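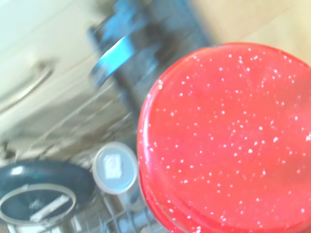 The shared kitchen at Handalari is now in daily use, and we are so pleased to be able to write that sentence at last. When we sent our first report the room had no working sink and half its cupboards were still in boxes in the hallway, so there is a good deal to tell you. Most of the crockery and the bigger pots came to us from households in Nakomau, which means very little of it matches, and we have grown fond of it for that reason. The large red lid with the white speckles is a favourite, and quite a few people have asked where they could get one like it (we don't know, I'm afraid). The cupboard fronts are the plain pale ones you approved in the spring, and they have stood up well so far to sticky fingers and bumped trays.

You asked us to say how the grant has been spent since the last report. The greater part went on the worktops and the fitting of the dishwasher, as planned. We had set aside 200 for mugs, glasses and small things, and spent rather less than that thanks to the gifts, so with your agreement we should like to move what is left over to the repair of the back step, which is worn and gets slippery in the rain. The plumber's bill came in higher than the quote because an old pipe behind the wall had to be replaced, but he let us pay it in two parts, and the second has now been settled.

The washing-up has been our main piece of work over the summer, odd as that may sound in a report! At the old hall in Prundurum everything was done by hand in one sink, and after a big lunch the last people were often still there at dusk. Now each group that uses the kitchen is asked to do three things before it leaves: load the dishwasher, put away whatever is clean, and wipe down the wooden counters.
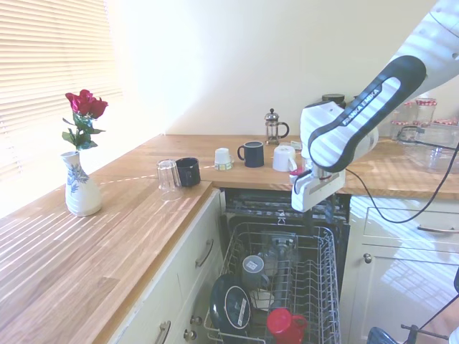

It has taken a while for everybody to get into the way of it. In the first weeks we had mugs going back into four different cupboards, and the bowls seemed to travel about of their own accord. We have since put small paper labels inside the doors, and we agreed that tall things go at the back and everyday cups stay near the front, where the children's cookery group can reach them. Loading has also been a matter of some debate. One party holds that cups belong only on the upper rack, the other that they may go wherever there is room, and I don't expect the question to be settled in my lifetime.

We have had 5 groups using the kitchen regularly, among them the breakfast club, the jam makers and the Kozan lunch table, which moved over to us in the summer and brought its own very good soup. Over the whole period we served 200 meals, and that leaves out all the tea and coffee, which we gave up trying to keep track of.

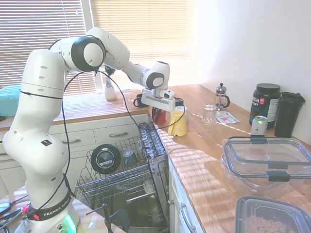
The Kozan lunch table sent us a note for this report, and we promised to pass it on as it stands: they are glad of the light and the long counter, they find clearing up far quicker than it used to be, and they would dearly like a second drying rack, as the one we have fills up before the glasses are done. They also say that the morning sun gets in people's eyes at the counter, and ask whether the blinds might be kept lower until lunch is over. We have said yes to the blinds, and will look at the price of a rack.

Between now and the end of October we hope to finish the back step, put up a proper shelf for the jam pans, and hold an open afternoon to which you are all very warmly invited. There will be cake. The full accounts, with receipts, will follow by post once the electrician has sent us his last invoice.

With many thanks from all of us at Handalari,

September 7, 2022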